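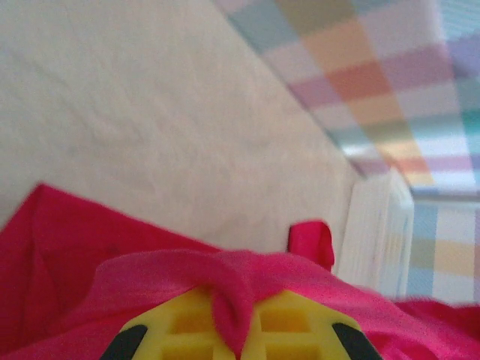 I got to the diner early, which never happens, and Smaranda Onu was already in the back booth with a coffee and a pack of gum, riffling a stack of chips in one hand without looking at it. She does this the whole time we talk. I stopped hearing it after a while, and then when I played back my recording it was all I could hear!

If you play online poker at all you may have run into her at the Rescombe tables, where she's been grinding mid-stakes tournaments for years. In January she won the Bresia Winter Main, live, in a real room with real people breathing on her, after beating a field of 400. I wanted to know how somebody who'd barely played a hand in person pulled that off.

"I was terrible for the first two hours," she says. "I put my chips in wrong. I said 'raise' and then threw out one chip, and the dealer had to explain to me what I'd done. Everybody at the table was so happy to see me."

Did that bother her? She laughs. "It was the best thing that could have happened. They called me down with garbage all day. A guy paid off three streets with second pair and told me he knew I had it!"

Her buy-in came from a satellite. She'd put 20 dollars into a Sunday night qualifier on Rescombe, mostly out of boredom (her words), and ended up with a seat and a hotel room she says smelled like a swimming pool. I asked if she would have paid for the seat herself.

"No way. I had a bankroll of $2,271 at that point. I know the number because I'd just updated my spreadsheet. You can't take that kind of shot with that kind of money. People do it, and then they're borrowing from their brother."

She's strict about this stuff, way stricter than I am (I once entered a tournament with my car insurance money, and no, I did not cash). She keeps her poker money in its own account, she never moves up after a win, only after a decent stretch of results, and she closes everything at midnight even if she's running hot. She learned the last one from Aled Morris, who coached her for one winter and who she still sends hands to.

"Aled would look at my database and go straight to the hours after midnight," she says. "He didn't care about my river bluffs. He'd say, look, this is a different player, who is this person? And it was me, tired, calling everything."

We got onto the final table, because of course we did. She came in ninth of nine in chips and folded for most of an hour. Then she doubled with ace-queen, doubled again with a pair of sevens, and suddenly the short stack everybody was waiting on had a real pile in front of her. Heads up was against Tomos Gwynne, a cash game regular who had her well covered.

"Tomos was so relaxed. He ordered soup! I'm sitting there trying not to be sick and he's having soup." The last hand is the one people bring up. She had king-ten, he shoved with ace-four, and she thought for what felt like forever before calling. A ten came on the flop and held.

"I'd love to say I had a read. I had 12 big blinds behind if I folded and I was exhausted, and the math said it was close. So I called. If he wins that hand you're interviewing him."

I asked what she'd tell an online player trying live for the first time, and this is where she got really animated, chips going faster and faster. Go play a small daily event first, she says. Announce your bet out loud and then touch your chips, in that order. Eat a proper meal before you sit down. And bring a sweater.

"The sweater is serious. Those rooms are freezing. I'd sooner forget my phone."

She's less keen on the idea that live poker is all about staring people down. "I looked at faces for a day and learned nothing. Bet sizes, that's what I look at. People online pick a size and stick to it. Live, they grab a handful when they like their cards and a smaller handful when they don't. It's kind of adorable."

So is she a live player now? Sort of. She's got a seat in the Whitelaw Classic, and she wants to try a mixed game event after that, mostly because Eleri Bowen keeps beating her at Omaha in their home game and she's sick of it. But she still plays her regular Sunday schedule from the kitchen table, same limits as before, same midnight cutoff. The winnings went to paying off a loan, plus a chunk for the bankroll and a new mattress.

"Everybody asks what I bought," she says. "I tell them the mattress and they look so disappointed."

She let me try the chip riffle before we left. I got three of them to go in and dropped the rest under the booth, and the waitress found one in her shoe.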